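Home and Furniture Help > Storage and Cabinets

Shelf in tall cabinet rocks a little, how to fix it?

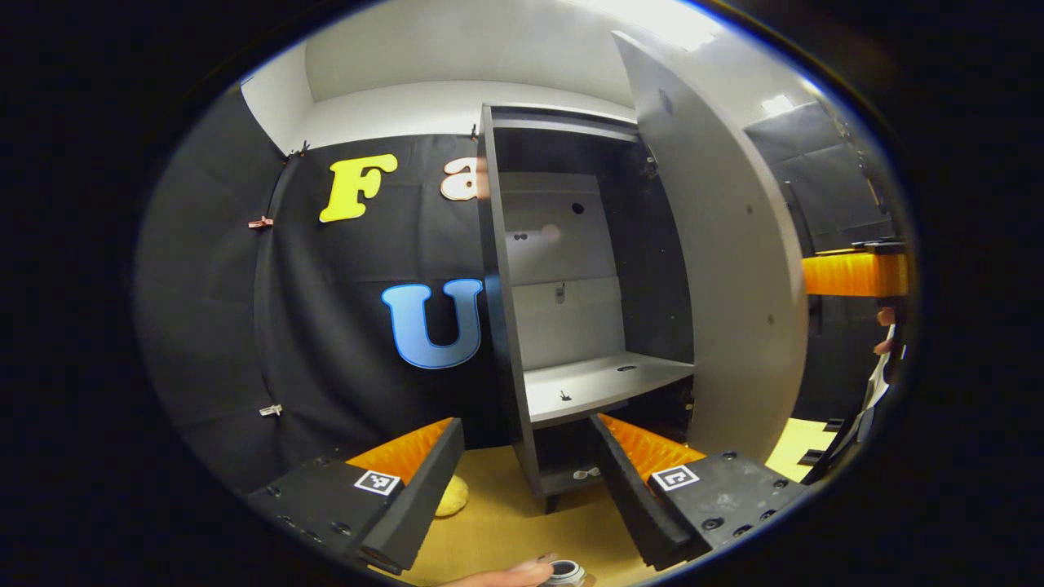
Details from the poster
Humaira Qureshi, 22/01/2019

Hello to all. I have a tall cabinet with dark gray sides, a light gray shelf across the middle and one door. I bought it used from a family in Avley, so I have no instruction paper. When I put something heavy on the left front corner, the shelf goes down a little and then comes back. The door is fine. There is also a round hole high in the back panel and I don't know what it is for. Can I close it, or must it stay open? I want to keep cleaning things on the shelf and maybe a box of tools below.

3 replies

Zane Luik
Hello Humaira. I had the same trouble with a Hosia cabinet, so I write what I did.
First empty the shelf and lift it out. Under it there should be four supports, two on each side. Push each one in with your thumb. If one turns freely, the hole has become too wide. I put a piece of toothpick with wood glue in the hole, waited one night and pushed the support back. It still holds.
Then measure from the cabinet floor to each support. In mine, one was in the next hole and I did not see it for two years — very embarrassing.
Before you put the shelf back, check if there is a small screw or clip lying on it or on the cabinet floor. Do not throw it away until you know where it belongs.
About the round hole, many cabinets have one for a cable. If no cable goes there, you can close it with a plastic cap. Measure the width before you go to the shop.

dalgleish_20
just buy new one, the used ones are always like this

Plarkik
I agree with Zane about the supports. I would only add that a tall cabinet should be fixed to the wall, especially if you will open the door often and there are children at home. And keep the tools at the bottom, as you already plan.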